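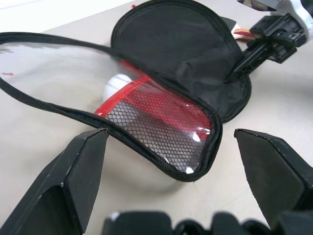
OFORI, October. Typing this on the train back, so forgive the state of it. Wanted to get it into this issue before the notes go cold and I lose the back of the envelope they're written on.

So. Mumico open day. Doors at 10 am, we got there twenty past thanks to the one-way system, and the talk in the front room had already started. Missed the welcome. Didn't miss the biscuits.

Those who came last year will remember it as a lot of standing behind a rope watching a big arm move boxes. Very different this time. They've cleared the downstairs room and put in tables, and you can get right up close, close enough to hear the motors. Small arms, working in pairs, on everyday stuff. Bags, pouches, lids, tubs, a shoelace (more on that below). Hiba Sleiman ran our group and she was very good, talks fast, answers what you asked.

The black case was the job most of us stayed at. Zip-up case, soft padded lid, red mesh pocket inside and a clear plastic window. White ping pong ball tucked in behind the red trim. Two arms on it, one with its fingers down by the lid, the other coming in from the front with a camera at the wrist, and the wrist view up on a monitor so we could all see what the machine sees. Which is mostly its own fingers! Big black things, bit scuffed. Strange how quickly you get used to it. After five minutes I was leaning left to see round a gripper that was nowhere near me.

The whole job goes like this: open the lid, ball in behind the trim, lid down, zip shut. A child could do it. Hiba said that's why they picked it, and also that it has been the most annoying thing on the bench since they started.

Some of why, from my notes, in no order:

Soft things don't stay put. A box is where you left it. A padded lid folds back a little differently every go, and the puckered bit by the hinge pulls it round.

Clear plastic. The cameras hate it. You get the table showing through and then big streaks of glare on top, and the ball half under it. Derek asked couldn't they just dull it down with a bit of sandpaper. They could, she said, but then it would only ever work with sanded ones.

Mesh. Fingertip goes near it, catches, whole case comes along for the ride. Saw this happen, the case went a good hand's width across the table and the arm just carried on as if it hadn't. Laughter. Then it stopped, backed off, had another look and came in again from higher up. Got a round of applause for that.

And the zip. Oh the zip. One arm has to hold the fabric tight while the other pulls, and if the holding arm lets go early the slider jams on the corner. We watched 2 tries at the full job. First one jammed on the bend. Second one went all the way round, slowly, and I think the whole room was holding its breath by the end of it.

Numbers, for those who like them. The aim is 3,000 practice runs on this one case. They had 1,029 done as of that morning, of which 836 were good enough to keep. The others get binned or looked at seperately to see what went wrong. Every run is done by a person steering the arms by hand from a second set, and the machine learns off the recordings. So somebody has sat there and shut that case over and over. I asked whether it gets boring. "You start having opinions about zips," said Hiba.

We were allowed a go. Two levers, one per hand, little trigger for the grip. I'd thought it would be like the claw machine at the seaside and it's a good deal better than that, but you can't feel a thing. No weight, nothing pushing back. I pinched at the ball, missed, pinched at it again, sent it off the table. Margaret got hers in on the first attempt and has mentioned it since.

The arms themselves come from Vanditz, white with black fingers, and the fingers are swapped when they wear down. Software is Mumico's own and goes by the name Otari. Asked what it's all for in the end. Packing lines mainly, the sort of returns work where every item's a bit different and has to go back in its pouch. Also someone mentioned kit for hospitals but that was in the corridor and I didn't catch the rest so don't quote me.

Price was asked (Derek again). Wouldn't say. Fair enough.

The shoelace. Other end of the room, different pair of arms, trying to thread a lace through an eyelet on a board. Not there yet and the lad running it said so straight off. Watched for ten minutes, it got the tip to the hole a few times and bent it. Would go back next year just for that.

Things to grumble about: the downstairs room is warm and there aren't many chairs, so if you need to sit, say so when you get there and they'll find you one. The talk upstairs was too long and the slides were tiny from the back. Also the monitor for the wrist camera is on a low shelf, so whoever stands in front gets the lot and the rest of us get a nice view of an anorak. I did put this on the feedback form.

Parking is round the side, not the front as it says in there email. Front is for deliveries and you'll be asked to move.

Questions went on well past the hour. Best one was from a girl of nine or ten in the group behind ours, who wanted to know if the robot knows it's a ping pong ball. Hiba said no, not like you do, it knows there's a round white something and where it ought to go. Girl said but what if it was an egg. Long pause. They've not tried an egg. There was some talk of trying an egg.

They've said they'll take another group from us before Christmas, mornings only, and they'd prefer smaller numbers so everybody gets a turn on the levers. Names to me please, by email or on the sheet by the kettle. If you came this time and want to go again, put yourself down anyway but I'll fill it with new people first.

Lifts: I have room for three. Whoever left a grey scarf in my car, it's on the hook in the hall.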